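**From the cell corner: moving Fusa's base (again)**

Hello all, and apologies to anyone who has been waiting for news on Fusa. The virtual cell was out of action for a good part of April and I've only just got it running properly again, so you're getting the long version with all the fiddly bits in.

For those who joined Lornari recently: Fusa is our simulated table-top cell, the one we try programs in before they go anywhere near the real arm over at Horobets. It's one arm, one gripper, one table and a handful of small things to pick up. It lives on a workstation under my desk and it needs looking after like any other machine, which I didn't appreciate when I said I'd take it on!

The trouble began when Stela Surdu sent back a program that had run beautifully here and then came down 4 mm too low at Horobets. The fingers touched the bottom of the tray, the arm stopped itself, and no harm done. But 4 mm is a lot when you're picking up something the size of a pen cap, so I went looking.

It took me ages (I checked the gripper first, then the tray, then the gripper again because I didn't believe myself). The fault was in the base. Somebody had changed the thickness of the mount in the model without changing the height of the arm standing on it, so every joint angle was right and every height was wrong. That somebody was me, by the way. I found my own note.

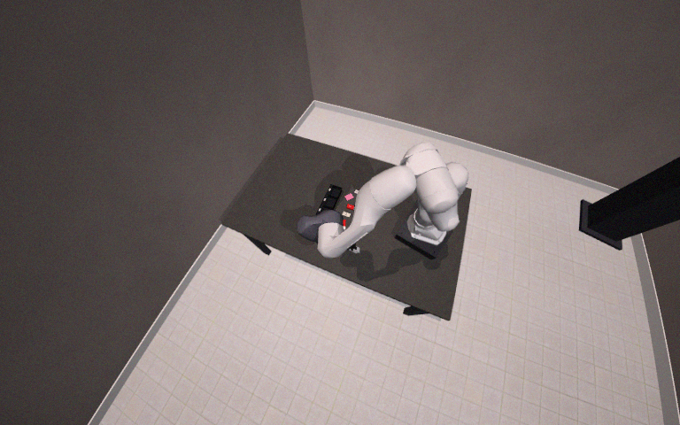
*Fusa bent low beside the tray, with the small bits and pieces spread on the table.*

Putting it right is a dull job but I'll write it down, as Vasco Prata will be doing it when I'm on leave.

Start with the table and leave the arm alone. I set the top of the table as zero and measure everything from there, and I lock it once it's in so that I can't nudge it by accident. The mount goes on next, then the base on the mount. Don't type the base height in by hand. Tie it to the top face of the mount and let the software work it out, then if the mount changes again the arm goes up or down with it. That one link would have saved me most of a fortnight.

After that comes the gripper. Its working point has to sit between the fingertips, and in our file it had drifted up towards the wrist. I moved it back, saved, closed everything, opened it again and looked to see whether it had stayed put. It hadn't the first time. There are two copies of the tool file, one in the cell folder and one in the arm folder, and the arm folder wins. Please edit that one!

Then I do the hover test, and I like this bit. You bring the arm over so the gripper points straight down at the table, stop it short of touching, and read off the height. Do it in several spots, near the base and further out, and compare them. If the readings change steadily as you move away, your base is tilted. If they're all out by the same amount, go back and look at the mount. I got 19 good readings in a row and went to put the kettle on.

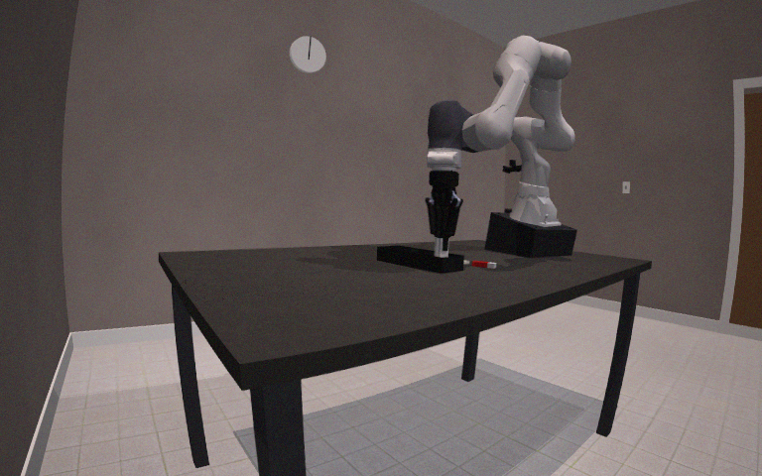 **Do I have to redo the hover test every time I swap the objects on the table?**
Only if the swap changes the gripper or the base. New objects just need their own positions checked, and you can leave the rest of the setup alone.

A few leftovers. I've turned the joint speeds down for the approach moves, mostly so I can see what's going on, and Stela has asked me to keep them that way in the shared copy. The shadows are switched on again as well, as they help me judge how far the fingers are from the table when I'm only looking from one side. It does slow things down a bit on the older machines.

I've also set a long run going overnight: 2,000 picks, with the objects shuffled between each one. I'll put the log in the Trisov folder when it's done, along with the corrected cell file. If you have an old copy of Fusa on your own computer, please delete it and take the new one (check the date inside, it should say May 14, 2020). Anything older still has my mistake in it.

Vasco, the notes for the mount are in the same folder. Shout if you can't read them.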